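Hard water, and how to live with it

Posted 14 March 2022 in Kitchen

We moved to Camstead for the air. The water came with it, and the water here has opinions. The supplier's card through the door put us at 464 parts per million of hardness, a figure I had to look up and then wished I hadn't. Our last kettle lasted a winter. What follows is what I've settled on after two years of chipping at things.

Kettles. Half white vinegar, half water, bring it to a boil, switch off and go to bed. In the morning pour it out, rinse twice and boil a full kettle for the drain. Do not skip that last kettle. I once served a guest tea that would have pickled an onion, and she finished it, so now I have to be nice to her forever. Citric acid works faster and smells of nothing. I buy the 1000 gram bag from the hardware store on Birkgate and it sees us through to October.

Faucets. The crust forms at the tip, where the last drop sits and thinks about its life. Soak a rag in vinegar, wrap it around the end, hold it there with a rubber band and leave it for an hour. If the aerator unscrews by hand, take it off and drop it in a cup of the same stuff. If it doesn't, wrap a cloth around it before you go near it with pliers. Go easy on colored finishes – ten minutes, then rinse, then look. You can always do ten more. 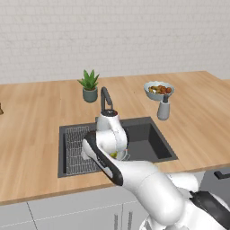 Dark sinks are a separate sorrow. They look wonderful in the showroom, where no one has ever washed a lettuce. At home every drop dries to a little white ring, and by Thursday you own a map of the moon. The cure is dull: wipe the basin dry at night. I keep an old dish towel for it, on its own hook, and the job takes less time than complaining about it, though I do both. For rings that have already set, lay paper towels soaked in warm water and a spoonful of citric acid over the bad patches for 15 minutes, then rub with a soft sponge. Check the maker's care sheet first, and keep acid off any stone nearby. Scouring powder will take the rings off too, along with the surface.

Wire racks. Lift them out once a week. The underside is where the trouble collects, especially at the crossings. A soft toothbrush and baking soda paste will do it. If the coating has split, no paste on earth will help you, and rust spots are next.

Wood around a sink. Oil it before it looks thirsty. Stand a wet pan on bare wood overnight and you'll have a ring there to remember it by. Light sanding with the grain gets most of mine out, then two thin coats of oil, a day apart.

Softeners. I priced one. The man from Riedl wanted 135 just to come and look under the sink, which I can do for free and already regret. A Kendine filter jug cost me 78 with spare cartridges and has made the tea better. It does nothing for the shower door.

The shower door gets its own page, when I'm feeling stronger.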